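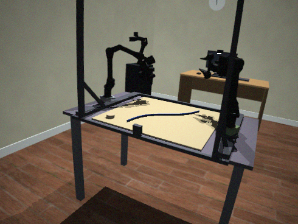 ## Re-checking a cable policy score in simulation

Treat any success rate from a simulated cable task as a claim to test. The Rakska result is a good one to practice on: 90 percent over 544 rollouts, two arms, one cable on the yellow board. I believe the count. I'm less sure what it counts.

1. **Read the success check first.** Rakska passes a rollout if both cable ends finish inside a zone. A cable knocked there by a wrist passes too.
2. **Freeze the policy.** Use the released weights. Don't retune, however tempting.
3. **Change the starting curve.** A shallow S is easy. Add tight bends and at least one crossing.
4. **Move the small objects.** The short cylinder and the dark block may be acting as landmarks. Shift them, then remove them.
5. **Vary stiffness.** Try 6 values. Simulated cables tend to be polite – real ones remember the spool.
6. **Run a dumb baseline.** Replay one recorded motion with no camera input. If it scores nearly as well, stop and report that.
7. **Watch the passes.** Failures get plenty of attention already.

Report each change on its own line, with the seed list. Nadège Arnaud's Histetti scripts log contact forces, so you can sort grasps from shoves. Averages across all the changes go last, if you print them at all.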